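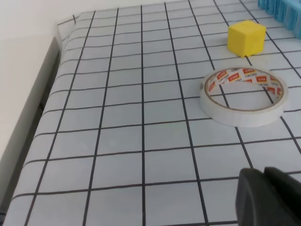 How long should you let a sourdough starter sit in the fridge before you worry about it?

Two weeks is where I start paying attention. Mine has gone longer than that and come back fine, but it took three feedings to get there and the first loaf was flat.

5/23/20

I have been baking more than usual this spring, like everyone else, and I've had a few emails asking how I keep the starter going. I don't do anything special. It lives in a glass jar on the bottom shelf with the lid set on loose. When I want bread I take it out the night before, pour most of it off, and feed what is left with equal weights of flour and water. If it has doubled by breakfast I use it. If it hasn't, I feed it again and bake the next day.

The gray liquid on top is fine. I used to pour it off and now I stir it in. The bread is a little more sour that way and I like it. Pink or orange streaks are another matter. I have only seen those once, in December, and I threw out the jar and all. I started over from a spoonful I had dried on parchment and kept in an envelope, so if you haven't dried any of yours, do that this week. Spread it thin, let it dry until it snaps, and crumble it up.

Flour has been the hard part. The store in Wamstead was out of bread flour for most of April and I ended up with a big sack of all-purpose from the Gaete mill. It takes less water than what I was using. My usual loaf is 900 grams of flour and I had to cut the water back from 630 to 600 before the dough would hold a shape. If yours is spreading out like a pancake, try that before you blame the starter.

Ezequiel Ponce wrote to ask about timing in a cold kitchen. Mine is 66 degrees in the morning and the first rise takes seven hours, sometimes eight. I stopped going by the clock. I look for bubbles along the side of the bowl and a dough that jiggles when I bump it. After shaping it goes in the fridge for 16 hours, which fits around work, and then straight into a hot pot. Lid on for 25 minutes, lid off for 20.

I also tried the rye version people keep mentioning, with 2 big spoons of rye added to each feeding. It did wake the starter up faster. It also climbed out of the jar and I spent part of the evening cleaning the shelf. Use a taller jar than you think.

Next time I'll write up the crackers I make from the discard. I'm still working on the salt.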